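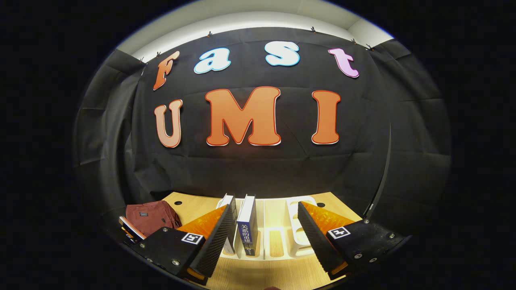 Ticket 1428: Gripper width reads narrow on book pulls, policy stops short of the spine
Project: Nurosari
Opened by: Nest Maddocks
Related: 1421 (marker detection dropouts)
Status: Resolved, one item open

Problem
The policy trained on the handheld book demos closes too early. On the arm, the fingers come together before they reach the book. Replay of the logged actions does the same thing, so the fault is in the data and the training code can be left alone for now.

Setup
Bench with the black cloth backdrop and the FAST UMI letters. White organizer rack, two books upright, the navy one with 关系的重建 on the spine. Handheld gripper with orange pads and a square marker on top of each finger. Width is computed from the distance between the two markers.

Log
2024-09-12
Checked the 1421 fix first. Both markers are found in every frame of the test set, so this is a separate fault.

Plotted width against time for the 777 demos in the set. Fully open should sit on the same value in all of them. It steps down after one session and stays down.

The step lines up with the switch to the Gedlow handheld. Its config still had the open and closed limits copied from the Llewellyn unit. Marker spacing at full open differs between the two.

Reran calibration on Gedlow: open fully, hold, close fully, hold, five times. Wrote new limits to its own config and recomputed width for the affected demos only. Poses were not touched.

Retrained with the same seed and step count. Ran 22 trials on the arm. Fingers reached the book before closing in 20. The other two stopped against the rack divider, a pose error that shows up with the old data as well.

Resolution
Limits are now stored per handheld and the loader refuses a session if the device ID and config do not match. Old width files are kept under Manier/width_old.

Still open
Divider contact. Will get its own ticket once I have the replay plots.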